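Let Them Tidy a Bedroom
Odette Coste

Our student robotics club spent most of this year on one task: clearing and resetting a bedside table. People who visit in May expect something faster. They ask when the robots race, or lift, or knock each other over. I think the bedside table is the better project, and I would like the school to keep paying for it.

The old competition robot, Kalard, cost us $1,842 and ran on a flat mat with taped lines. The students learned to drive it well. They learned very little about perception, as everything on the mat had been chosen to be easy to see. The room project has cost $1,465 so far, and the students argue about it at lunch.

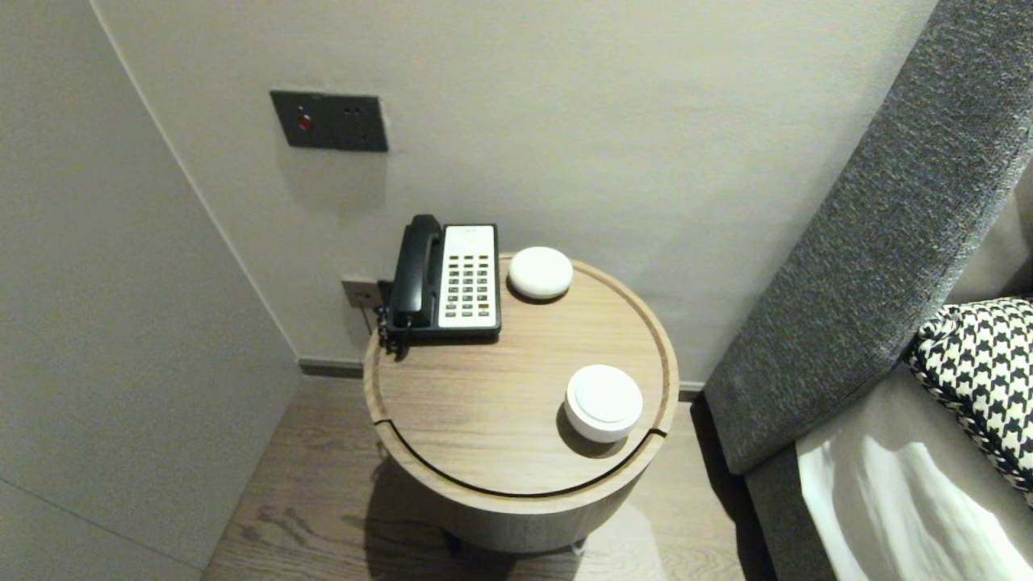 Vol. 5, No. 2

A phone with a coiled cord and two white round things on a wooden top do not sound like much. Try writing down the rules for them. The cord hangs over the rim, so where does the phone end? The two white pieces differ mainly in size and height. The team working on Nevel, our planning software, spent more than a month on questions like these, and their notebooks are the best I have read from any group.

The objection I hear most is that there is no trophy. That is true, and it matters to some families when college applications come around. A student can still explain a hard problem in an essay or an interview. I would also rather grade a notebook than a bracket.

Next year I want the club to enter one contest and keep the room for the rest of the term. The budget request is with the office now.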